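Speaker notes – "Two arms, one table: a year of evenings in the Utwood shop"
Clurkbridge Makers' Day, Nov 13, 2021
Slot: 21 minutes plus questions. Clicker is in the side pocket. Drink water first!

OPENING (2 min)

Say hi. Say where I'm from – the Utwood shared workshop, the one behind the tile store, with the door that sticks. Ask who has built anything with a motor in it. Then ask who has built something with more than six motors in it, and wave at the people who still have their hands up, because I want to talk to every one of them at lunch.

The short version of the talk: we put two robot arms on a table in a shared workshop and we're teaching them to tidy up toys. It's the most fun I've had with a screwdriver in my life. It is also slow, and I want to be fair about the slow parts.

Don't apologize for the toys. Everyone likes the toys.

WHY TWO ARMS (3 min)

Start with the one-arm story. We ran a single arm for most of a year and it was great right up until something needed holding still. Try putting a soft thing into a tray with one hand while the tray slides away from you. (Mime this. It got a laugh at the practice run.)

With two arms you can hold with one and place with the other, or split the table down the middle and let each arm look after its own half. We've tried both. Splitting the table is far easier to get going, and I'd tell anybody to start there.

Mention that left and right mean the robot's left and right. We lost a whole evening to that. I was standing on the near side calling out "left!" and my left was its right, and two of us were editing the same settings file in opposite directions. We settled it by agreeing that the robot wins every argument about sides.

THE TABLE (4 min)

People always ask about the arms and hardly ever about the table, so spend some time here. Anything the arms stand on has to stay put. Our first table was a folding one and every fast move made the whole thing nod. The positions we'd saved on Monday were no good later in the week.

So: heavy top, mounts at the far edge, people on the near edge. Plain brown surface. I wanted white, I got outvoted, and I was wrong – white threw the light straight back at the camera and the tray vanished into it. Brown shows every smudge, but the toys stand out from it nicely.

The green glow around the mounting plates gets a question every single time. I love it. Moving on.
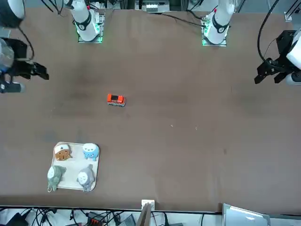 Back to cables, the part I promised to be fair about. Arms need slack. Give them too little and the cable tugs at the wrist when the arm reaches out, and you spend your night hunting for a software bug that's made of rubber and copper. Give them too much and you get a loop that wanders into the work. We run ours along the back of the table between the bases, and the loops at the grippers we set by hand, moving each arm slowly to its farthest reach and adding slack until nothing pulled.

The floor on the near side is another matter. It's a nest down there. The power strip lives in it and I know exactly where its switches are with my eyes shut, and I'd still like to do better. If someone in the room has a tidy way to do floor cables in a space where you can't drill, please come and find me.

THE TASK (5 min)

Toys go in the tray. That's the whole task, and it's so much richer than it sounds!

Plush toys were a happy choice. They squash, so a gripper that's a little off still gets hold of something. Nothing breaks when they're dropped. They also turn up in a different shape each time, with an arm folded under or a head flopped over, and that's where it gets interesting. One good grip on a firm block will work all day. A grip on a soft toy has to be found fresh.

Four of them in two rows of two is a snug fit in our tray. The first goes in anywhere you like. By the fourth you're nudging the others over, and a limb hanging over the rim counts as a pass under our house rules. (There was a debate. Skip it unless someone asks.)

Then there's the little orange car. Hard shell, rounded in all the wrong places, and it has a nose, so you care which way it points. A squeeze that's perfect for plush will pop a car right out of the fingers. We keep it on the table for exactly that reason. Working on both kinds at once stopped us from tuning everything for soft stuff and fooling ourselves.

Numbers, for those who want them: in October we logged 222 tries at the full tidy-up. 17 of those we threw out because somebody bumped the table. Say that slowly. Shared workshop!

SOFTWARE (3 min)

Keep this light. Our own bit is called Litorik – it's small, it's plain, and it does one job: it records what both arms were told to do and plays it back at whatever speed you ask for. Watching a bad grab at quarter speed taught me more than any amount of staring at logs.

The scheduler underneath came from the Benkirane project. We changed 3 lines of it. I'm very proud of those 3 lines and will show them to anyone who stands still long enough.

If running late, drop this section down to one minute and keep the quarter-speed bit.

THINGS I'D DO AGAIN (2 min)

Open the grippers all the way before every move over the table. Start slow and stay slow longer than feels right. Put numbers on the arms, so that "number two is acting up" means the same thing to everybody. Keep one evening a week for playing with no goal at all. That's the evening new people show up and stay.

Thing I would not do again: buy the cheap bolts.

CLOSE (2 min)

Invite them over. Utwood shop is open late on weeknights, and you don't need to know any code to be useful. Some of the best toy placements we have came from people who'd never touched the setup before that night.

Next up for us is having one arm steady the tray while the other loads it, without a person starting each half by hand. We've had it go right a few times and I yelled out loud every time.

Questions. Repeat each one back into the mic. If the budget question comes up, I have the sheet printed out in the back of the folder.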